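Veren Cotton Service Cloths

Equipment and Supplies – Housekeeping and Food Service
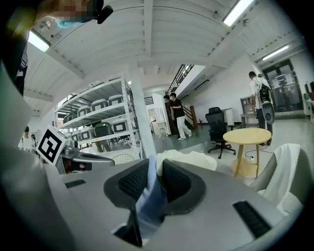

Light blue cloth and white cloth.

The Veren range of cotton service cloths is supplied by Feremico to hospitals, schools, residential homes and hotel kitchens. The cloths are intended for daily wiping, drying and polishing, and are made to withstand repeated laundering at high temperatures. They are sold by the carton and may be ordered in a single color or in mixed cartons.

Construction

Each cloth is woven from combed cotton with a flat, even surface and a double-stitched hem on all four sides. The weave is close enough to leave little lint on glass and cutlery, while remaining soft enough for use on polished furniture. The cloths are washed once before packing, so that further shrinkage is slight. Customers who require an exact finished size should state this when ordering.

Colors and Use

Veren cloths are available in light blue, white, green and yellow. Many institutions assign a color to each work area in order to keep cloths from one area out of another. Feremico does not prescribe a particular system and recommends that customers follow their own written procedures. A wall chart with blank spaces for local color assignments is enclosed with every first order.

White cloths are undyed and may be bleached. Colored cloths should not be bleached, as the dye will fade unevenly.

Laundering

Wash new cloths separately before first use. Cloths may be washed with ordinary commercial detergent and tumble dried. Fabric softener reduces absorbency and should be left out. Cloths used with oils or furniture polish must be washed promptly and allowed to cool fully before they are folded or stacked – oily cotton kept warm in a closed bin is a recognized fire hazard.

Under normal institutional use, a cloth may be expected to last for around 900 wash cycles. Hems should be inspected at regular intervals. Cloths with open hems may be kept for rough cleaning but should be removed from food service.

Ordering and Delivery

Orders are accepted in full cartons only. The minimum first order is two cartons, which may be of different colors. Goods held in stock are dispatched from the Jundden warehouse within seven working days. Orders received after 3:00 p.m. are entered on the following working day.

Sample sets are available to purchasing departments on written request. Please address these to Loan Hà, Institutional Sales, and include the name of the institution and a delivery address.

Returns

Unopened cartons may be returned for credit with prior approval. Cloths that have been washed cannot be accepted, except where a fault in the weaving or hemming is found. Claims should be sent to Gitau Kashindye in Customer Accounts, together with the carton label and one of the affected cloths.

Related Products

Phan Glass Cloth, linen blend
Veren Heavy Floor Cloth
Veren Laundry Bag with drawcord

The price list is revised each March. Current prices are available from Institutional Sales.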